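Throw the Packets Out

24th July, and I have spent the best part of an evening on the subject of empty packets. My own fault. My sister-in-law Geetha Kurian said at dinner that I keep a kitchen like a post office, everything half opened and waiting for somebody, and I went home cross and opened the drawer.

You know the drawer. Soy sauce from a takeout place that closed. Sugar sticks. The long thin packets that something came in, flattened and saved in case the instructions matter. Bags inside a bag. I had a rubber band round a bundle of them. A rubber band! As if they were letters.

So this is my case, made quickly. Packets should go in the trash the minute they're done with. Not later, not when the drawer won't shut. The minute. And the ones that aren't done with should be used up or given a date, and if the date goes by, out.

I wrote a short version of this for the Hovville newsletter in June and got more mail than I ever got about the parking. Most of it against me. Pavithra Kartha wrote two pages, both sides, on the virtues of keeping the box because the box has the directions on it. Fine. I read it all. I still think she's wrong. How many times can a person need the directions for rice? Write it on the inside of the cabinet door in pencil. Tape it there. The box is just air with a picture on it.

The real trouble is the table. Nobody's drawer fills itself, it gets filled from the table, and the table gets filled because the trash can is too far away. Mine used to live behind the back door, lid on, very polite. Nine steps. I paced it out. Nine steps is enough to make a tired person put the wrapper down "for now", and for now is how you end up with a tablecloth you can't see.

Move the can. That's the whole trick and I'm a little embarassed it took me until this age. Drag it right up to the table while you sort, liner already in, no lid, and don't sit down. Standing matters. Once you sit you start reading the backs of things. 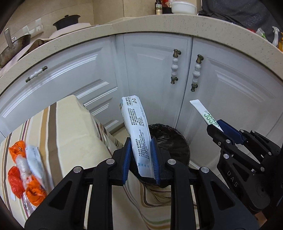
And reading the backs of things is fatal. All that tiny print. You pick up a packet meaning to drop it and next thing you're learning where it was packed and what to do if you swallow it, and you put it back on the cloth out of a kind of respect. Don't read. One look for a date, then decide. If you have to turn it over twice it's trash.

Plastic bags are a separate argument and I know it. Thirumalai Rai, who is a better citizen than I am, washes his and hangs them on the faucet like little socks, and I won't say a word against it. He uses them again. I've seen him do it. But most of us are not Thirumalai. Most of us crumple one up and leave it where it lands and then there's another one tangled in it, and we call that saving. It isn't saving if you never pull one out. Keep 2 good ones. I mean it, two. The rest go to the store drop-off if yours has one, and if it doesn't, well, you know where the can is.

Somebody will bring up waste. Hema Palaniappan did, in front of people. She said throwing out a full sachet is worse than keeping it, and on the plain facts of it she has a point, I had to eat my words along with her very good lentils. But a sachet that sits for four years and then gets thrown out is the same sachet in the same trash. All you did was store it. The waste was in bringing it home -- in saying yes when they dropped a fistful in the bag. Say no at the counter. Takes one second. I forget half the time, I'm not holding myself up as anything.

Then there's the storage people. I was sent a leaflet for a thing called the Kuvumero, a set of clear bins for the inside of a drawer so your packets can stand up in rows. They stood up in rows very nicely in the leaflet. I don't want my packets standing up. I want them gone, and a bin for them is only a nicer way of not deciding. Save your money.

My mother would of hated this column. She kept everything, string, foil, the wax bags out of cereal, and she had reasons, she'd been short of all of it at one time or another. I think about that when I'm standing there with my hand over the can. I don't think she'd keep the soy sauce though.

Anyhow. The drawer's empty except for matches, the tape and a corkscrew. I wiped it out -- crumbs, a dead battery, something sticky I didn't look into. Geetha is coming by next week and I'm going to leave it open a little on purpose.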